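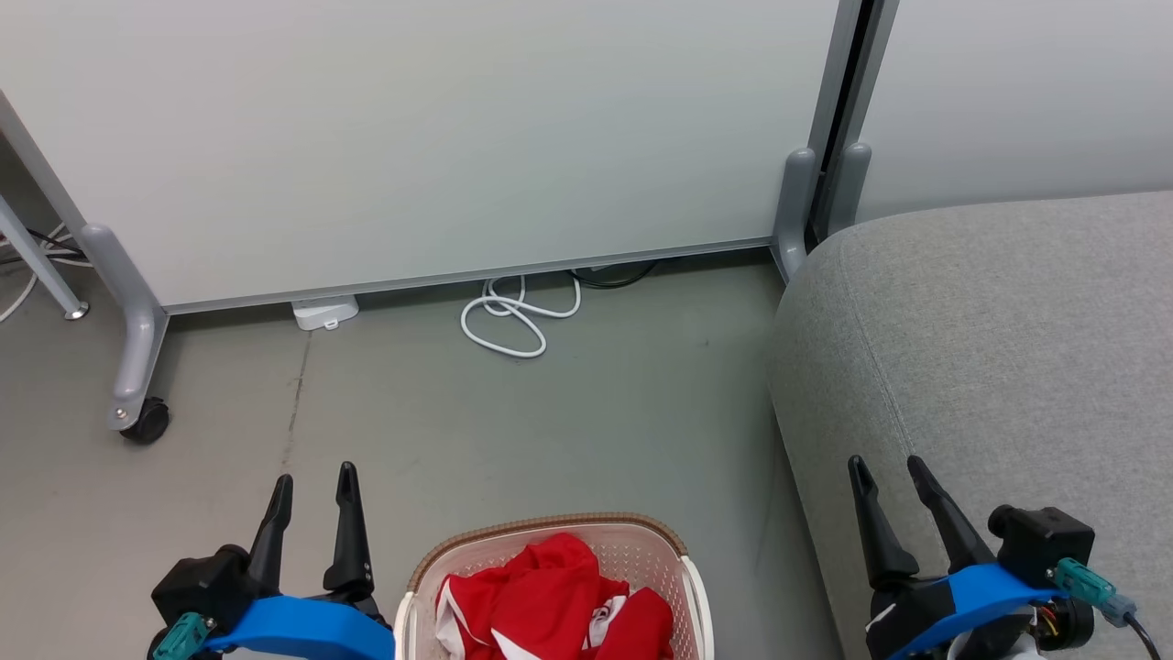 Redação Marinho
Junho, 9h40

A Plotix deve fechar ainda neste semestre o plano de compras para a segunda fase do seu laboratório de robótica doméstica, com a decisão de adiar a aquisição de uma plataforma nova e gastar primeiro em garras, cabos e peças de reposição. O trabalho de momento concentra-se na roupa: a tarefa parte de um cesto branco de plástico, de laterais vazadas, com uma peça vermelha amarrotada lá dentro, e de duas garras de dedos pretos, montadas em suportes azuis, abertas uma de cada lado. É a partir desse posto que a empresa está a calcular o que precisa de comprar e o que pode esperar.

O documento de planeamento, a que o Marinho teve acesso, divide a despesa em duas partes. A primeira cobre o que se desgasta: dedos de garra, motores, conectores e cablagem. A segunda cobre o que a empresa chama de "capacidade", ou seja, mais um posto completo com dois braços, computador e câmara. Só a primeira parte tem verba confirmada.

Para os dedos de garra, a Plotix pediu preços para um lote de 600 unidades, a entregar em duas remessas. O fornecedor atual, a Rerneck, apresentou uma proposta de 2.331 euros, com transporte incluído e prazo de entrega de cinco semanas. Uma segunda proposta, da Grokirholm, ficou em 1.652 euros, mas sem transporte e com a condição de pagamento integral no ato da encomenda. A Plotix não escolheu ainda entre as duas. Os dedos da Grokirholm têm um encaixe diferente e obrigam a trocar também a placa de fixação, custo que não aparece na proposta e que o laboratório está a apurar à parte.

A empresa explica no documento que os tecidos gastam as pontas mais depressa do que os objetos rígidos usados na primeira fase. O orçamento anterior previa uma substituição por trimestre, valor que foi ultrapassado logo no arranque dos trabalhos com roupa. A nova previsão passa a ser mensal e inclui uma reserva de motores, que antes eram encomendados apenas quando um avariava. Com os prazos praticados pela Rerneck, uma avaria podia deixar um posto parado mais de um mês.

Os cabos têm uma linha própria pela primeira vez. O plano prevê conectores de reserva para todos os postos, calhas de chão e uma revisão das ligações elétricas da sala. Prevê também etiquetas para a cablagem, uma despesa pequena que tinha ficado fora dos dois orçamentos anteriores.

O mobiliário e os objetos de uso doméstico saem de outra rubrica. Sofás, mesas, cestos e roupa são comprados localmente, em segunda mão sempre que possível, e não passam pelo processo de consulta a fornecedores. A Plotix quer aumentar a variedade de peças de roupa, com tecidos mais grossos e peças com fechos, e reservou para isso uma verba que pode ser gasta pelo próprio laboratório sem aprovação prévia.

Quanto ao posto adicional, a decisão foi empurrada para o próximo exercício. A direção pediu ao laboratório um registo das horas de utilização de cada posto e do tempo perdido em reparações antes de voltar ao assunto. Se o registo mostrar que as paragens se devem sobretudo à falta de peças, a compra poderá ser reduzida a um único braço. Se a sala estiver ocupada por inteiro mesmo com as reparações em dia, avança o posto completo.

Está igualmente em estudo o aluguer. A Rerneck oferece contratos de 12 meses para braços robóticos, com manutenção incluída e opção de compra no final. O laboratório considera a mensalidade aceitável, mas levanta dúvidas sobre uma cláusula que proíbe a montagem de garras de outros fabricantes. Aceitá-la afastaria na prática a proposta da Grokirholm, pelo que as duas questões vão ser tratadas em conjunto.

O documento aponta ainda três despesas que não entraram no plano e que ficam para avaliação posterior: a formação de novos operadores, o armazenamento dos dados recolhidos e o seguro do equipamento. A última é a mais urgente, uma vez que a apólice em vigor foi contratada quando o laboratório tinha metade do material e não cobre as peças em armazém. A Plotix pediu simulações a duas seguradoras e espera respostas antes das férias de verão.

A encomenda dos dedos de garra deverá ser a primeira a sair. O laboratório tem stock para algumas semanas e pediu aos dois fornecedores que mantenham os preços até ao fim do mês. A Rerneck aceitou. A Grokirholm respondeu que mantém o preço por unidade, mas reserva-se o direito de rever o prazo, que na proposta inicial era de quatro semanas.

Contactada pelo Marinho, a Plotix confirmou que a consulta está em curso e não quis comentar valores. A empresa acrescentou que a lista final de compras será enviada aos fornecedores depois de fechada a verificação da placa de fixação.

Contacto: redação do Marinho | © Marinho. Todos os direitos reservados. | Voltar ao topo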